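Liste: Gemeinschaftsgarten und Hausprojekt Gemari
Montag, 21:40 Uhr
Von: eine Mitleserin aus dem zweiten Stock

Betreff: Re: Kalk in den Leitungen, wer hat Erfahrung?

Guten Abend an alle,

ich antworte auf die Frage von letzter Woche, weil ich selber lange mit diesem Problem gelebt habe. Bitte entschuldigen Sie mein Deutsch, ich schreibe langsam und mit dem Wörterbuch.

> Hallo Liste,
> bei uns kommt das warme Wasser nur noch ganz dünn aus
> der Dusche, das kalte ist normal. Den Duschkopf habe ich
> schon zweimal entkalkt, es wird für ein paar Tage besser
> und dann wieder schlecht. Die Hausverwaltung meint, das
> liegt an unserem Wasser und man kann nichts machen.
> Stimmt das? Und lohnt sich so ein Gerät von Votik, das
> man an das Rohr klemmt? Kostet 100 Euro, mein Nachbar
> schwört darauf.
> Grüße aus dem Hinterhaus

Zuerst zu der Hausverwaltung. Das Wasser bei uns ist hart, das ist wahr. Aber wenn nur das warme Wasser schwach ist, dann sitzt der Kalk meistens nicht im Duschkopf allein. Kalk fällt aus, wenn man das Wasser erhitzt, darum sammelt er sich im Boiler und in der Armatur auf der warmen Seite. Bei mir war es ein kleines Sieb hinter der Mischbatterie. Ich wusste gar nicht, dass dort ein Sieb ist.

Man stellt das Wasser ab, schraubt die Armatur von der Wand und findet in den Anschlüssen zwei runde Einsätze aus feinem Draht. Meine waren auf der warmen Seite fast ganz zu, mit weißen Körnern wie grobes Salz. Ich habe sie über Nacht in Zitronensäure gelegt, kalt angerührt. Mit heißem Wasser soll man die Zitronensäure nicht nehmen, dann bildet sich ein neuer Belag, der noch schlechter weggeht. Diesen Fehler habe ich früher beim Wasserkocher gemacht.
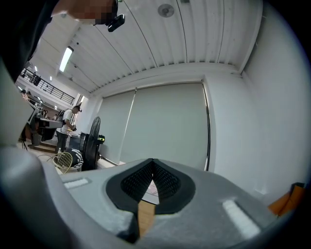
Wenn nach dem Reinigen der Siebe das warme Wasser immer noch schwach ist, muss jemand in den Boiler schauen. Das würde ich nicht selber machen. In unserer Wohnung hängt ein alter Hailu mit 2.000 Watt, und der Installateur hat 3 Eimer Kalk herausgeholt – ich habe es nicht geglaubt, bis ich die Eimer gesehen habe. Die Rechnung hat am Ende die Verwaltung übernommen, aber erst nach meinem zweiten Brief. Ich rate deshalb, den Mangel schriftlich zu melden und eine Frist zu setzen. Am Telefon sagt man Ihnen nur, dass das Wasser hart ist.

Zu dem Votik kann ich wenig sagen. Meine Schwester in Clutodport hatte ein ähnliches Gerät einer anderen Firma und hat keinen Unterschied bemerkt, weder an den Fliesen noch am Wasserkocher. Vielleicht ist es bei Ihrem Nachbarn anders. Ich würde die 100 Euro noch behalten und zuerst die Siebe anschauen.

Eine Frage habe ich auch noch an die Liste: Weiß jemand, wo im Vorderhaus der Absperrhahn für den zweiten Stock ist? Im Keller sind die Schilder nicht mehr zu lesen, und im Juli musste ich für die Armatur das Wasser im ganzen Strang abstellen. Das war den Nachbarn gegenüber nicht schön.

Einen passenden Schlüssel für die Armatur kann ich gern ausleihen, er liegt bei mir im Flur. Bitte vorher kurz schreiben, ich arbeite diese Woche spät.

Mit freundlichen Grüßen
aus dem Vorderhaus, zweiter Stock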